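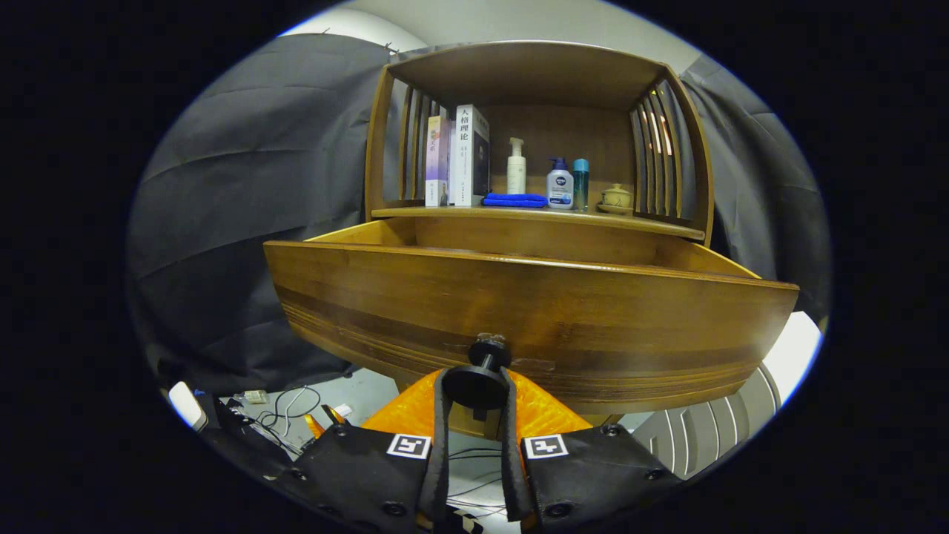
Knob grasp, drawer open, shelf above left loaded.

Drawer tasks: what are your written rules for contact and end of travel?

tallgrass_dan
I'm rewriting the operator sheet for our hand-held gripper sessions and the drawer section is a mess. It grew one line at a time over two years and half the lines contradict each other. The photo up top is the kind of grasp I want to standardize on: both fingers on the neck or rim of the knob, drawer pulled straight, hand low.

Current draft:
1. Close on the knob before any pull. No hooking with one finger.
2. Pull along the drawer's own axis. If it binds, let go and start the take over.
3. Stop before the end of travel. Don't bang the stop.
4. Items on the shelf above stay put unless the task says otherwise.
5. Both finger markers readable for the whole take.

We're at 1286 drawer takes so far and the target is 2000. I'd like the rules settled before we do the rest. What do other groups have in writing?

Pirkia_ops
Ours is close to that. I'd change 3. "Stop before the end" means something different to every operator. We put a piece of tape inside the drawer during practice, take it off for recording, and by then people know the distance. The written rule says "fully open to the practice mark."

Also add a rule for release. Half our rejected takes were fine up to the point where the operator opened the fingers while still moving backward.

hexkey
Disagree with rule 2 as written. Drawers bind. That's what drawers do, especially wide ones with a single knob in the middle. If you throw out every take where it racked a little, your data says drawers never rack. Keep the take, tag it, and keep the correction in.

tallgrass_dan
A small correction mid-pull I'd keep. What I'm trying to stop is people yanking. We had a bottle go over on a shelf that way in June and it took out the rest of the session.

hexkey
Then write a rule about yanking. "No sudden increase in pull force. If the drawer sticks, ease back and pull again." Your version punishes the operator for the furniture.

Haf Owen
I do the review side at Wynne, so I only see takes after the fact. From that chair, rule 5 matters more than the rest put together. A take with an ugly pull can be used for something. A take where a marker goes under the drawer front for part of the pull loses finger width for that stretch, and somebody has to decide by hand whether to keep it. Low approaches like the one in your photo are where I'd watch for it. The markers are clear there, but drop the tool a bit more on the way out and you may lose one.

Our sheet says hold the tool level with the knob or slightly below, and keep the same height until release. I'd put that first.

Pirkia_ops
Seconding height. We have "same height in, same height out" on the wall.

mrs_lathe
Question about rule 4. Does "stay put" cover items sliding a little because the whole cabinet moved? Small cabinets move when you pull on them. We block the feet. If you don't have that in your setup sheet it should be there, separate from the operator rules.

tallgrass_dan
It's not in there. Adding it to setup. And no, I wouldn't fail a take over a small slide. Tipped or fallen is a fail.

hexkey
Blocking the feet is another thing I'd leave out, for the same reason as before. Nobody's cabinet at home is blocked.

mrs_lathe
Somebody's cabinet at home is also full and heavy. An empty drawer in a light cabinet isn't the normal case either. We block ours and note it in the log. You can run a separate set without blocks if you want that.

Tesine_bench
Add screws to the pre-session check. Ours are exposed on the fingers and they work loose over a long day of pulling. Rule here is a check before the first take and after every 94 takes. The number is odd but it's what fits on one of our memory cards, so the operator is stopping anyway. Wipe the markers at the same stop.

We skipped that for a while on the Plondatard set and I had to redo more than 1000 takes because a finger had shifted. I don't recommend it.

Haf Owen
Please also log which takes came before and after the check. If a finger is found loose, I need to know how far back to look.

tallgrass_dan
OK, revised version, Saturday, December 21, 2019. Goes to the operators after the break.

Setup: block cabinet feet and log it. Check finger screws and wipe markers before the first take and at each card change. Log the take number at each check.

1. Tool level with the knob or slightly below. Same height until release.
2. Both markers readable for the whole take.
3. Close on the knob with both fingers before pulling.
4. Pull straight and steady. If it sticks, ease back and pull again. Tag the take.
5. Open to the practice mark.
6. Come to a stop, then release.
7. Anything tipped or fallen on the shelf fails the take unless the task says otherwise.

hexkey
4 is fine now. Still don't like the blocks.

Pirkia_ops
Does 6 apply to closing too? We let people push the drawer shut with closed fingers on the face, no grasp, so there's nothing to release.

tallgrass_dan
We keep the grasp for closing. I'll write closing up as its own section and post it in this thread.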